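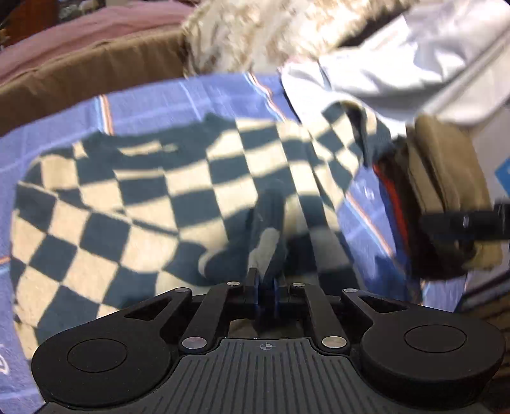 Filed under: Track Days / Car Prep

Pre-Track Inspection, Giltano GT coupe
Owner: Elsie McKinnon
Checked by: Lachlan Rutherford, Pearce Motor Club
Session: June open lapping, afternoon group

WHEELS AND TIRES
Lug nuts torqued: OK. Recheck after the first session.
Tread and sidewalls: OK. Left rear has light scuffing on the shoulder, no cords.
Cold pressures: 30 psi all corners. Bleed down between sessions if they climb too far.
Wheel bearings: OK, no play.

BRAKES
Front pads: 50 percent left. Fine for this event. Order a set before the next one.
Rear pads: OK.
Rotors: small heat cracks on both fronts, none reaching the edge. Watch them.
Fluid: flushed last month, receipt shown.
Pedal: firm, holds pressure.

ENGINE BAY
Oil level: OK.
Coolant: OK. Overflow bottle strap was loose, tightened at inspection.
Battery: FAIL at first look. The Zistel hold-down bracket was missing a bolt and the battery moved by hand. Owner fitted a new bolt. Passed on recheck.
Throttle return: OK, snaps shut.
Belts and hoses: OK. The upper hose is original and getting soft.

INTERIOR
Harness: Hunel, in date, no fraying. Lap belt mount has the right washer now.
Seat: OK, does not move on its rails.
Floor mats: driver's side still in the car. Take it out.
Loose items: two water bottles and a tire gauge behind the seat. Removed.
Extinguisher: charged, metal bracket.

BODY
Tow hook: fitted at front.
Brake lights: both working. High center light is out, not required.
Hood pins: OK.
Numbers: still to go on, both doors.

COMMENTS
Car is in good shape for its age. The steering has a little slack on center, which Elsie says has been there as long as she has owned it. Tie rod ends checked and tight, so probably the rack. Get it looked at over the winter.
Passed to run once the mat is out and the numbers are on.

L. Rutherford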